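Snackers wanted: come crunch with me in Bistthorpe this December

So I'm putting together a tasting panel, and I need people who have opinions about chips. Strong ones, mild ones, "I only eat the folded ones" ones, all welcome!

I write the snack pages for Baverora, and over the winter I want to settle which salty snacks hold up once the bag's been open a while (my family has been fighting over this for years). You'd come to 4 evening sessions in the upstairs room at Skekby Hall, starting at 6:30, and each runs a bit over an hour. You taste, you scribble on a score sheet, you argue with your neighbor if you feel like it.

You don't need any training. You do need to be 18 or older and free of allergies to milk, soy, wheat or peanuts, and please skip the heavy perfume, it gets into everything. Pay is $96 for the full set, handed over at the last session, plus whatever sealed bags are left to take home.

To sign up, drop a note in the Ackah mailbox by the front door or call extension 668. Tell me your favorite chip and the one you can't stand. I read every note, promise!
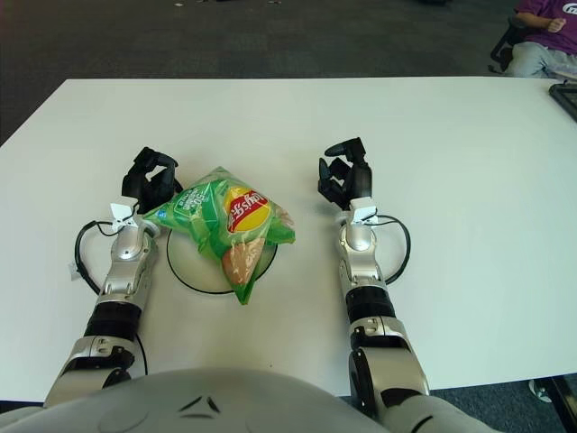
Words and picture: the snack desk, Baverora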